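Lokham试验车间参观记录：敲击检测工位的一次漏检

8月的这次参观原定内容是看Serkoneo敲击检测工位连续运行，结果大半时间用在了一次故障上。接待方Fakhoury没有中止参观，允许我们留在工位旁看完复查，并同意将过程写进记录，条件是不写客户名称和产线代号。下文按当天顺序写，涉及设备参数的地方以车间现场口述和操作屏显示为准，未经第三方核对。

一、工位与任务

车间在Lokham园区北侧，原来是钣金库房，层高够用，地面做过找平。进门登记后换防护鞋、戴护目镜，不发安全帽。工位用网式护栏围起，门上有带锁开关，门旁是操作屏和急停。护栏内一台六轴臂，控制柜由Jolard供货，末端装Serkoneo执行器。护栏外留了一条窄走道，供参观和换料用，两者不能同时进行，这一点后面还会提到。

被检件是白色面板，装在金属框架内。检测目的在于找出面板与背后支撑之间的脱粘区。做法不新：按固定力度敲一下，采回响应，和良品模板比对。脱粘处响应偏低、衰减时间长，粘接良好处响应短促。人工敲击靠耳朵和手感，一个班次下来前后判定不一致，换人之后差别更大，这是他们上这套设备的主要理由。

面板装框以后再检，是工艺顺序决定的。装框前敲击结果好看，但框架拧紧之后边缘受力变化，原先合格的位置也可能松开，所以检测放在装配之后。代价是机械臂要把末端伸到框内，靠近边框处余量很小，姿态受限。现场工程人员说，路径规划用去的时间比信号处理多。

Serkoneo执行器的结构比我预想的简单。两根黑色型材指并排，中间夹一个小型电磁铁，铁芯朝前。两指先靠到面板上，起定距作用，电磁铁静止时铁芯端面低于指端，通电后铁芯伸出，撞击面板，断电由弹簧拉回。定距靠机械接触完成，臂的重复定位误差基本不进入敲击力度，这个思路是合理的。控制板装在执行器后部，线圈引线短，抗干扰也容易做。腕部另有一个小摄像头，用来找边和确认指端贴合，不参与脱粘判定。

每块面板按网格敲107点，点位在角部加密。每点动作依次为接近、贴合、敲击、采样、退回。敲击脉冲宽度设定为40毫秒，采样窗口从脉冲上升沿开始计时。判定在工位的工控机上完成，结果以颜色网格显示在操作屏上，绿为合格，红为疑似脱粘，黄为信号异常、需要复敲。

二、故障经过

第一块面板正常跑完，有一处红点，位于角部，操作员用手工敲击锤复核，声音确实发空。这块件被贴上标签移走。

第二块面板开始后前半段没有异常。站在护栏外能听到敲击声，不大，节奏均匀。到后半段，声音没有了。机械臂仍按原节奏接近、贴合、退回，操作屏上的网格继续一格一格变绿。

最先提出疑问的是走道上的参观者，操作员当时在看屏幕。屏幕上没有任何报警。车间里还有一台空压机在运行，排气时噪声盖过敲击声，所以声音消失的确切时刻没有人能说清。臂走完全部点位，回到待机位，程序给出整板合格。

操作员没有放行。他调出原始波形，一点一点往后翻。第72点的波形完整，有明显的上升沿和衰减段。下一点开始，窗口内只剩底噪，幅值极低，形状也没有规律。从这里到结束，所有点都没有真正敲到面板，而系统全部判为合格。

这就是当天的主要问题。执行器失效本身属于普通故障，线圈、引线、接插件、驱动管都可能坏，备件换上即可。失效之后系统输出合格结论，性质不同。如果当时车间噪声再大一点，或者走道上没有人，这块面板会带着绿色网格进入下一道工序。

三、判定逻辑为什么没有拦住

工程人员当场打开了判定部分的配置，给我们讲了流程，大致如下。

采样数据先做滤波，再取两个特征：低频段能量占比和衰减时间。低频能量超过上限，判疑似脱粘；衰减时间超过上限，同样判疑似脱粘。两项都不超限，判合格。黄色的信号异常只有两种触发条件，一是信号削顶，二是采样通道通信超时。

没有敲击时，通道通信正常，信号当然也不会削顶。底噪的能量很低，低频占比经过归一化本应是一个不稳定的值，但为了避免除数过小，程序在总能量低于某个门限时把占比直接置零。衰减时间的计算也类似，找不到峰值就返回零。两个零都远低于上限，于是合格。

置零的处理当初是有来由的。早期版本在机械臂移动期间也采样，移动段能量低，占比乱跳，屏幕上经常闪出红点，操作员抱怨多，于是加了这个门限。后来采样改为只在敲击窗口内进行，移动段的问题不复存在，门限却留了下来。改动记录里有加门限的条目，没有重新评估的条目。

这类错误在检测设备上并不少见。只设上限、不设下限的判据，等于默认激励一定存在。激励一旦消失，判据就失去前提。正确的顺序应当是先确认这一次敲击确实发生，再去谈合格与否。确认的手段有多种，可以看响应能量是否达到最低值，可以看线圈电流波形，也可以在铁芯行程末端放一个到位信号。三者可靠程度和成本各不相同，后面复查时都讨论到了。

还有一个次要问题。整板结论由各点结果汇总得到，汇总时不看相邻点的一致性。连续几十个点的特征值完全相同，且都等于零，在真实测量中不可能出现。只要加一条最简单的重复值检查，即便单点判据有漏洞，整板也会被拦下来。工程人员认可这一点，说原先的想法是把复杂度都放在单点上。

四、复查

复查分两步，先复现，再查线路。复现仍用第二块面板，没有换件。操作员把速度降到调试档，选了后半段的几个点单独执行。臂带着执行器进入框内，停在贴合前的位置，等待单步确认。

护栏门关闭，空压机暂停，车间安静下来。单步执行敲击指令，没有声音。操作屏上的输出状态显示脉冲已发出，驱动板上对应的指示也正常亮灭。指令到了板子，动作没有出来，故障范围缩小到驱动输出之后，即驱动管、接插件、引线和线圈本身。

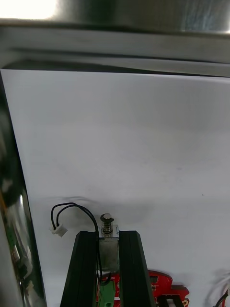
控制器侧的诊断到这一步就没有更多信息可给。驱动板是开环输出，板上没有电流采样，Jolard控制柜只知道自己发出了一个数字量，板子收到没有、线圈吸合没有，都不回传。工程人员的说法是，执行器刚立项时按试验件做，打算验证完敲击原理再补反馈，后来原理验证顺利，客户催着看整板结果，反馈这一项就一直排在后面。

接着做线路检查。按车间规程，进护栏之前应当将臂退到维护位，切断伺服电源，挂牌。这几步都做了。维护位在护栏门一侧，执行器高度大致与胸口平齐，便于观察和拆装。

查出的结果没有什么悬念：线圈引线的两针接插件脱开。接插件是白色小型件，靠摩擦保持，没有锁扣，引线是一对细黑线，在执行器侧面绕出一个弧，没有扎带固定。机械臂每到一点都要加减速，引线弧随之摆动，力传到接插件根部。框内空间窄，靠边的点位姿态变化大，引线弧也有可能擦到边框。究竟是振松还是刮脱，当天没有结论，脱开的接插件上没有找到明显的刮痕，但这不足以排除后一种情况。

用万用表量线圈，阻值正常，没有断路也没有匝间短路的迹象。驱动管也正常。也就是说，整个故障的硬件部分就是一个接插件，恢复起来用不了多久。

五、带电插接时铁芯动作

恢复过程中出了第二件事，当时处理得较快，但我认为比漏检更值得写下来。

维护人员将接插件插回去的时候，铁芯立即弹出，并保持在伸出位置。插接时他的手在执行器侧面，没有在铁芯正前方，没有受伤。随后他拔下接插件，铁芯由弹簧收回。

原因很快查明。切断伺服电源只断开各轴驱动，不断开末端执行器的供电。末端供电来自控制柜内另一路直流，急停时会切断，按维护流程退到维护位时则不切断，设计意图是让腕部摄像头和控制板在维护期间保持在线。单步调试被中途终止，最后一条敲击指令的输出没有复位，驱动板一直处于导通状态。接插件脱开时这一路没有负载，指示灯在执行器背面，从护栏门一侧看不到。插上的瞬间线圈得电，铁芯动作。

这里有几层问题叠在一起。

第一层在软件。敲击脉冲的宽度由上位程序控制：置位，延时，复位。程序在延时期间被终止，复位那一句就没有执行。脉冲宽度这样的时间量应由驱动板自己计时，上位机只给触发，超时无条件关断。现在的做法把一个毫秒级的安全相关动作交给了可以随时中断的任务。

第二层在保护。驱动板上并非完全没有超时，固件里有一个保持上限，设为6秒，到时关断，用来保护线圈不过热。但这个计时从检测到负载电流开始，而现有硬件版本没有装电流采样，相应的输入被固定在无负载一侧，计时永远不会启动。固件写了保护，硬件没有支持它，参数页面上却照常显示一个生效的数值。参观中翻到这一页时，在场的几个人都以为这项保护是在工作的。

第三层在规程。挂牌上锁的范围写的是“机器人本体”。末端执行器算不算本体，规程没有写明。按维护人员的理解，伺服断电以后末端也就没有能量了，这种理解很自然，培训材料里也没有相反的说明。小型电磁铁的撞击能量有限，造成严重伤害的可能不大，但两指之间间隙窄，手指若正好在铁芯前方，夹伤是可能的。再者，同一份规程也用于车间里其他末端，包括气动夹具，那里的能量就不能用“有限”来概括。

第四层是线圈温度。这一项只是推断，没有测量。若铁芯长时间保持吸合而无人发现，小型电磁铁按短时工作制设计，线圈会持续发热，附近的引线绝缘和控制板都在影响范围内。工程人员表示类似情况没有发生过，但也承认之前没有可以记录此事的手段。

六、和以前事件的关系

在会议室看记录时得知，3月间该工位出现过一次类似的引线脱落。当时是在示教过程中发现的，操作员把接插件插回去，压紧，继续工作，维护记录上写的是“末端接触不良，已处理”。没有追查原因，也没有检查此前一段时间的检测结果是否可信。

从记录的写法看，这件事被当成机械维护问题，没有转到负责判定软件的一方。两个班组用的是两套表格，字段也不一致。维护表格中没有“是否影响检测结果”这一栏。检测组则认为只要屏幕上没有黄点，硬件就是好的。两边各自的理解都有依据，合在一起就留出了空当。

我们问到历史数据能否回查。可以，原始波形全部保存，没有只留特征值，这一点做得不错。用一个简单的能量下限重新扫一遍旧文件，就能找出所有未发生敲击的点。工程人员在会议期间就开始跑这个脚本，扫描没有在我们离开前结束，因此本记录不含回查结果。

七、讨论过的改法

下面是现场讨论的内容，部分是Fakhoury自己提出的，部分来自参观者。没有形成正式文件。

接插件改为带锁扣的型号，引线加应力释放。引线弧需要缩短，并固定在手指内侧，使其随执行器一起运动。有人提议直接焊接取消接插件，维护方不同意，执行器属于易损件，焊接后更换时间太长。我倾向于维护方的意见，锁扣加固定已经够用。

加线圈电流采样。驱动板上已经预留了位置，固件也支持，改动主要是补贴器件和重新标定。电流波形不但能判断线圈是否接通，还能看出铁芯是否真正移动，因为铁芯运动过程中电感变化，电流曲线上会有一个下凹。铁芯卡死时电流照常上升，下凹消失。只看有无电流则分不出这两种情况。现场对是否要做到波形级别有不同意见，采样率会因此提高，板上的处理器余量不多。

判据加下限。响应能量低于最低值时判信号异常，不得判合格。最低值怎样取需要试验，面板厚度和支撑位置不同，良好粘接处的响应差别也大，取高了会出现大量黄点，重新走到当初操作员抱怨的老路上。初步想法是按点位分别取值，用一批已知良品标定。有电流反馈以后，这一下限可以放宽，两者互为补充。

加参考敲击。每块面板开始前和结束后，各在固定的参考块上敲一次，参考块响应已知，偏离过大则整板作废重测。这个办法便宜，不用改硬件，缺点是只能发现测完之后仍然存在的故障，间歇性接触不良可能漏过。若在中途再插一次，节拍会延长，客户是否接受不清楚。在电流反馈装上之前，我认为参考敲击应当先用起来。

超时关断移到驱动板。由板上定时器执行，与负载检测无关，上位机掉线或任务终止都不影响。参数页面上未实际生效的保护项要么隐藏，要么明确标示硬件不支持。这一条没有争议。

维护位切断末端供电。摄像头和控制板若必须在线，应当另走一路，执行机构的电源单独切断，并在护栏门一侧设置看得见的指示。Jolard控制柜有空余的安全输出，布线量不大，但需要供应商确认对现有安全回路的影响，不能由车间自行改动。确认之前的临时措施是进护栏前按下急停，由急停切断末端供电，再挂牌。临时措施的副作用是摄像头断电，恢复后需要重新初始化，操作员对此有些意见。

规程文字也要改。上锁范围应逐项列出能量来源：伺服、末端直流、气源、弹簧、重力。插接末端接插件之前，先在接插件两端量电压。

八、参观安排方面

走道在换料时也作参观用，当天第一块面板移走时，我们被要求退到门口，等了一会儿。走道地面画有黄线，但参观者的站位离护栏网偏近，网孔大小足以让手指伸入。以臂的可达范围来看，指尖伸入网孔与臂之间仍有距离，但最小间距是按谁的手臂尺寸算的，现场没有给出文件。建议参观时在黄线外再设一道活动围挡。

操作屏朝向走道，字号偏小，站在走道上只能看清网格颜色。颜色网格给人的信心过强，一片绿色很难让人再去怀疑。如果每个格子里附一个响应能量的数值或者深浅，后半段的空白会一眼看出来。这一条在离开前提给了对方。

噪声方面，空压机应当移出车间或加罩。这次是靠人耳先察觉异常，说明声音仍是有用的信息，但不宜把它列为监测手段。

九、其余见闻

因故障占用时间，原计划的另一半内容没有看成，包括双臂搬运工位和视觉标定间。双臂工位只从门口看了一眼，处于停机状态。Fakhoury表示可以另约。

备件架在工位后侧，Serkoneo执行器有整件备用，线圈和手指分别装盒，接插件散装在抽屉里，带锁扣与不带锁扣的放在同一格，针距相同，外观接近。改型之后这一格要清理，混装会使改进失效。

午后用恢复好的执行器把第二块面板从头重测，全程有声音，单块用时约6分钟，网格全绿。按新的能量下限离线再判一遍，没有一点低于门限。这块面板按规定仍贴了待定标签，等电流反馈装好后再测一次。

待对方补充的资料：旧波形扫描结果；3月那次脱落前后的生产批次清单；Jolard关于安全输出改线的书面答复；驱动板改版后的标定方法。收到后附在本记录之后。

2019年8月29日整理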